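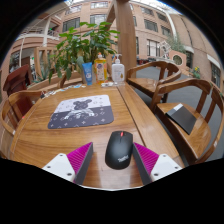
Hand-held gripper, unit 2: pad replacement and mouse-to-pad task
April, afternoon. Entry by Sevim Ateş. Checked by Eylül Baysal.

Condition on arrival
The unit was returned from the Grolstead bench with a note from Erdal Güler reporting slip on smooth objects. The ribbed pad on the left finger had begun to lift from its backing at the tip. The right pad was sound. Both were replaced, as a worn pad should not be run against a new one.

Work carried out
Finger screws were removed, cleaned and refitted by hand. The new magenta pads were seated with the ribs facing inwards. With the trigger released, the two pads face each other across the open gap and neither finger base has play. One screw on the right base had a damaged head and was exchanged for one from the Trumero spares box. The trigger cycle counter read 2900 before the work and was not reset.

Task arrangement
Atrium table. The object is the black ThinkPad mouse with the red scroll wheel, placed with its long axis pointing away from the operator. The target is the two-tone mouse mat with the bear, lying flat beyond it and slightly to the left. Operators are to approach with the mouse between the fingers and close on its sides. The wheel is not to be touched.

Results
Recording 292 was the first with the new pads. Lucrezia Marras completed 11 runs and logged no slips. In one run the left finger touched the table during the approach; the pad was inspected afterwards and no mark was found.

Outstanding
The left trigger return feels slower than on unit 1. Müzeyyen Uysal to compare the springs before the unit goes to Castaño.
Pad stock to be reordered.
Screw torque is still not written on the maintenance sheet.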